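5 February 2023

Pension papers again. The envelope from Skikbridge came with the seed catalog and a water bill, and I read it last, which tells you how I feel about Skikbridge. They took over the old Hamel plan in September and have been writing to me ever since in that cheerful tone people use when they want you to sign something.

The offer is this. I can leave my pension where it is and take the monthly check when I retire, or I can move the whole pot into something called the Taltirov Income Path. The booklet runs to 27 pages. I read all of it at the kitchen table with a pencil. The word "flexible" is everywhere. The word "fee" shows up on page 4, once, and then goes into hiding until a footnote near the back, where it turns into "ongoing charges" and "other costs that may apply."

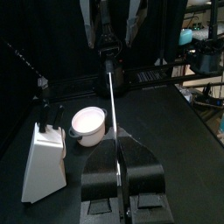

I don't like "may apply." I worked in billing long enough to know that a cost that may apply is a cost that will.

Then there's the chart. It shows a pot growing at 6 percent a year, with a nice smooth line going up to the right. Under it, in gray type, it says growth is not guaranteed and the line is for illustration. Fine, so illustrate a bad year too. Show me what the line does if the first three years go down and I am already taking money out. I called and asked for that. The man was polite and said he could send me the booklet.

What bothers me most is the deadline. If I don't answer within some 27 days they will "assume no interest at this time," and a later transfer might be on different terms. Why? The pension has been sitting there since I left Hamel. It isn't fish. A deadline like that is there to make me hurry, and I have never once been glad I hurried with money.

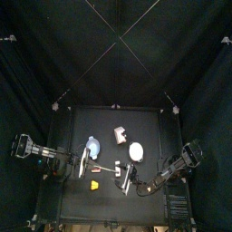 I went back through the Tureck folder tonight to compare. That was the last "once only" offer, and I turned it down, and I've spent years wondering whether I was smart or just stubborn. I still can't tell. The monthly check they quote me now is a little better than the old estimate, but prices have gone up so much that a little better might be worse. I tried to work it out and got two different answers, both in my own handwriting.

The case for moving it, to be fair: if I die early, the check mostly stops, and the pot would go to the kids. That's real. I wrote it down in the plus column and it's the only thing there I believe.

Plan for the week – ask for all the charges in dollars, in a letter, so they have to answer in a letter. Ask who gets paid if I say yes. Find somebody who charges by the hour and sells nothing. Put the form in the drawer, unsigned, and leave it there until I hear back.

Comments

pennyjar52: Same booklet came here. I asked for the charges in dollars and got a percentage back. Ask twice.

Old Ledger: You're too hard on them. I moved mine out of Hamel and it's been fine so far.

marshgrass: "So far" is doing a lot of work there, Ledger. Did they ever send you a chart with a down year in it?

Old Ledger: No, but I never asked for one.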